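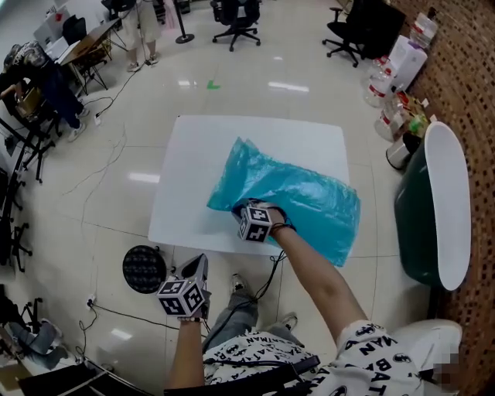
Golshifteh Moradi has been folding plastic bags since she was a child in her grandmother's kitchen, and she now teaches it to other people on Saturday mornings for the reuse group at Skondley. She does not need much to work with. A flat board on the floor will do, and a crumpled turquoise bag pressed down on it with the palm of one hand is how every fold begins. "People want to start folding right away," she says. "You have to get it flat first. If there is air in it, you are folding air."

Moradi says most households she visits keep their bags the same way, stuffed inside one big bag under the sink. When she moved into her first apartment she did it too. She emptied the cabinet one March and counted more than 400 bags, some of them from stores that had closed.

"I was embarrassed, a little," she says. "Then I sat on the floor and folded them over two evenings. They went into a shoebox and a half."

Her method is plain. Lay the bag down with the handles at the top. Pull the side creases out so they sit where the factory put them. Press from the closed end toward the open end with a flat hand. Fold in half the long way, then again, until there is a strip as wide as three fingers. From there she folds the bottom corner over to make a triangle and keeps turning it up the strip, the way some people fold a paper football. The handles get tucked into the last pocket.

She prefers a hard floor to a table. "On a table you only have your arm," she says. "On the floor you can lean over it and put your weight into your hand. Carpet is no good. The bag goes down into it and comes back up." The board can be anything smooth. Hers at home is a shelf from a bookcase that was thrown out.

Thin bags are harder than thick ones. The see-through kind clings to itself and slides around, and she tells beginners to hold one corner still and work away from it. Bags that held meat or fish go in the trash. Bags with a little sand or flour in them get shaken out over the sink and hung on a faucet overnight.

Rostam Abbasi, who runs the Skondley mornings with her, came to folding late and is less strict about it. "Golshifteh makes triangles you could mail to somebody," he says. "Mine are more like dumplings. They still fit in a coat pocket." He keeps 11 in the door of his car and gives them away at the grocery store when the person ahead of him has forgotten theirs.

Not everyone who tries it keeps going. Brenda Mellor took the class last year and went back to stuffing bags in a drawer within a month. She says she still flattens them first. "That part stayed with me. The drawer closes now."

Moradi doesn't mind. She would like people to bring home fewer bags to begin with, and she says so at the start of each class, but she would also like the ones already in the house to get used again. Her own turquoise ones are for shoes when she travels. White ones line the bathroom trash can. The largest go around the winter blankets.

Asked how long one bag takes her, she says she has never timed it. "I do it while the rice is cooking. When the rice is done, I stop."

The next class is Saturday at 10. Bring your own bags, clean and dry.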